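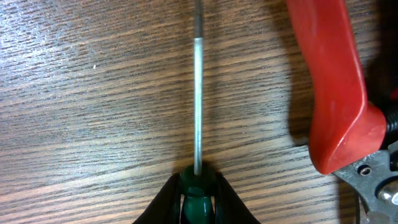

Notes on stripped screws in old door hinges, after a few weekends spent on the interior doors at Drollthorpe. Long thread. Wood screws only, nothing about machine screws.

1. A screw that spins without tightening has lost its wood, so a new screw of the same size will spin too. Check which of the two problems you have before buying anything. Recess chewed up is a driver problem. Recess fine but no bite is a hole problem. They get called "stripped" interchangeably and the repairs have nothing in common.

2. Recess first. Most damage to a Phillips head comes from the wrong driver size. A #1 will sit in a #2 recess and feel all right until load comes on, then it climbs out and takes the corners with it. #2 covers most residential hinge screws. #3 turns up on big exterior doors.

3. Worn tips do the same thing. Look at the tip under a good light. If the edges are rounded or the end looks shiny and blunt, retire it to opening paint cans. The rest of the driver can be in perfect condition and it doesn't matter.

4. Slotted screws are less forgiving. The blade should fill the slot in both directions - full width of the head, snug in thickness. A blade that is too thin twists in the slot and raises a burr on each side. Too wide and it scores the hinge leaf.

5. Paint in the recess accounts for half the trouble in an older house. Scrape it out with a pick or an awl before any turning force goes on. On slotted heads, set the blade at one end of the slot and tap it along with a small hammer. The paint comes out in one curl if it's thick enough.

6. For a stuck screw, tighten a hair before you loosen. Breaks the bond at the threads. If that fails, seat the driver and give the end of the handle a couple of firm taps, assuming the handle is built to take it. Then lean in hard and turn slowly.

7. Heat works on brass and steel both. Soldering iron on the head, let it cool, try again. Keep it off the painted surface around the hinge. In a house old enough for lead paint, don't heat anything painted at all.

8. Now the hole. Toothpicks and glue are fine for a cabinet door. For a passage door I don't bother. The repair holds for a while, then the top hinge starts to drop and the latch stops meeting the strike.

9. What I do instead: drill out the hole to 3/8", glue in a hardwood dowel, let it cure overnight, trim flush, drill a new pilot. Grain in a dowel runs the long way, so the screw is going into end grain. That is weaker than face grain but far better than a hole full of splinters. If you have a plug cutter, cut face-grain plugs and line the grain up with the jamb.

10. Pilot size matters more than people think. Match the bit to the root of the screw, the solid part between threads. Hold the bit in front of the screw - you should see thread on both sides and no shank. In oak go one size up. In pine go one size down.

11. Wax the threads. Beeswax or a candle stub. Skip bar soap, it draws moisture and you will meet that screw again as rust.

12. Long screws in the top hinge. One 3" screw through the jamb into the stud takes the sag out of a heavy door. Snug it gradually and check the gap at the head as you go, because it will pull the jamb over if you let it. Two is plenty per hinge.

13. Brass screws: drive a steel screw of the same size first to cut the thread, back it out, then put the brass in by hand. Brass heads shear easily. I broke 4 at Drollthorpe before I went back to doing this properly.

14. Final tightening by hand, always. A drill on a low clutch setting is fine for the first part of the travel. The last turn is where holes get stripped, and a motor gives you very little warning.

15. Tally for the house: 18 doors, 78 screws replaced. The rest went back in where they came from. Keep them in order - a strip of cardboard with the hinge pattern drawn on it and the screws pushed through is enough.

16. Edit 7/11/22: a few replies asked about the doors I first rehung in March. Top hinges are still tight on all of them. One bottom hinge in the back hall has a slight squeak, which is the pin. Pulled it, cleaned it with steel wool, wiped on a little paste wax. Closet doors are next.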